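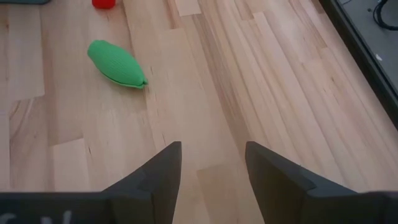 virnach_tess: So we're 136 episodes into the pick set and I wanted to ask how the rest of you vary things between takes, because I've gone back and forth on it all week and my coffee consumption is getting silly. My habit is to put the item down at a new angle every time, the way the green toy corn lies slantwise to the boards, and then start with the fingers open and well back from it. I love how it's going, but the starts all feel a bit samey to me!

flesatton: Nice work, and welcome to the long haul. I'd leave the angles alone and vary the start pose of the arm instead. Our first set had 930 takes that all began from one spot, and the policy was lost the moment we nudged the arm over. Took us most of July to record it again (and I still grumble about it).

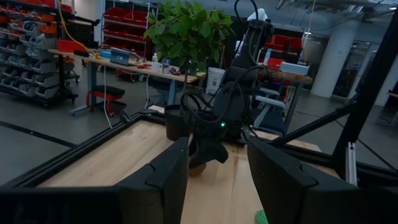

The other thing I'd say is don't tidy up too much. Let the background be whatever it is that day.

vuvo_fan: Have to disagree there, friend. With so few episodes I'd keep the background steady and change one thing at a time. We only loosened up after 1,053.

flesatton: Fair, but then you're teaching it your room!

virnach_tess: Thank you both, this is so helpful. I think I'll try 6 start poses with the same toys and see what the Bataineh script makes of the split, then come back and bother you all again.

We use cookies to improve your visit. By continuing to browse you accept our cookie policy. Accept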